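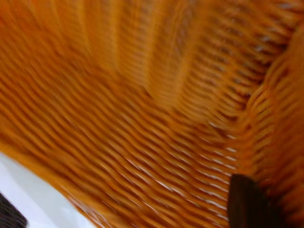
Orange woven basket, inside corner

Weave: OK. I do love this orange! The rows still sit nice and tight, so I'm happy to tick it off.

Corners: run a finger round the bend where the base meets the side. Snags love it there, and the last Golwood one caught my jumper (grr).

Load: I keep mine to 2 bags of flour, tops.

Clean: soft brush, then a damp cloth. Do it on Tuesday with the shelves.

Handles: still to do, along with the Kershaw tins.

Next check: October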